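3.2 Thread handling and knot security on synthetic skin
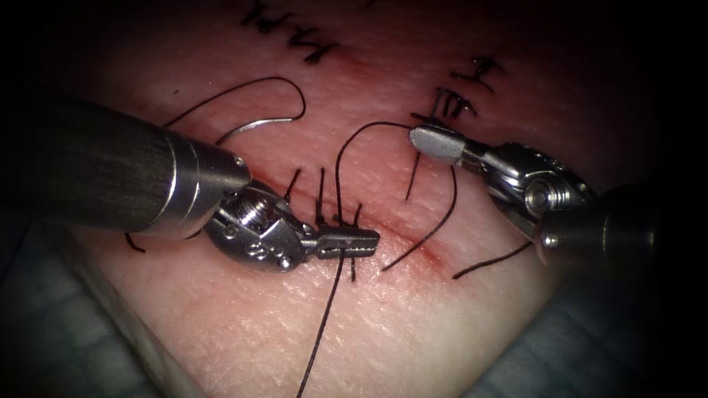 Figure 4. Black suture thread held close to the incision line on a synthetic skin pad.

Thread choice was left open in the first round and that was a mistake, see 3.1. For the second round we fixed it. One braided thread, one monofilament, both black, both same nominal size, both bought from Skastach in a single order so that lot differences would not creep in. Pads came from Kettunen. The pads have a slight texture on top and a thin straight cut made in advance (Figure 4 shows the general layout). Pads were used once and thrown out.

Total knots tied: 738. Of these a small share could not be tested, mostly tails cut too short to clamp. Those are left out of the strength results but kept in the slippage table, where tail length is itself the thing of interest.

Storage. All thread was kept sealed until the morning of use, then left open on the bench for 30 minutes before the first knot. We had seen in February that thread straight from the packet holds the bend of the packet (the monofilament worst of all) and the first throw tends to spring open. Resting it helped a bit. Pulling it gently between two fingers helped more but we did not want finger oil on half the samples, so resting only. Room humidity was logged but not controled. This may matter for the braid, less so for the monofilament.

Knot types. Square knot with three throws, square knot with four, surgeon's knot with one extra throw on top. No others. Granny knots turned up by accident and were coded separately, since they slip at much lower loads and would have pulled the three-throw group down. Coding was done from the cut-off loop under a magnifier, before load testing, by a reader who did not know the thread lot.

Load test. Loops were cut opposite the knot and the two ends clamped. Slow steady pull at a fixed speed until the knot slipped past 3 mm or the thread broke. Both outcomes recorded. A break at the clamp was not counted as a knot failure, and the sample was marked and dropped. Readings were taken with the Pimen gauge, zeroed at the start of every batch of 300 and again at the end of the batch. Drift was small, below the last digit we report.

What we found, in short. Braid held with three throws nearly every time. Monofilament with three throws did not, and the fourth throw made a large difference. The surgeon's knot sat flatter on the pad but was no stronger than four plain throws in our hands. Tail length mattered only for monofilament. Full values in Table 5.

One odd thing. Pads from the second carton gave more edge tearing when the loop was drawn down, in both threads. Kettunen lists the same hardness for both cartons. We measured it ourselves and got a softer reading for the second, though with a spread wide enough that we would not lean on it. Results by carton are given seperately in the appendix. The order of the knot types does not change.

Comparison with the Fovside data. That set is bigger, more than 2000 knots, but tied on foam and with thread from several makers mixed together. Their three-throw monofilament figures are higher than ours. Foam grips the loop from below and probably carries part of the load, at least early in the pull. We have not tested this. A short foam series is planned and will be reported with the wet-thread work, same gauge, same pull speed.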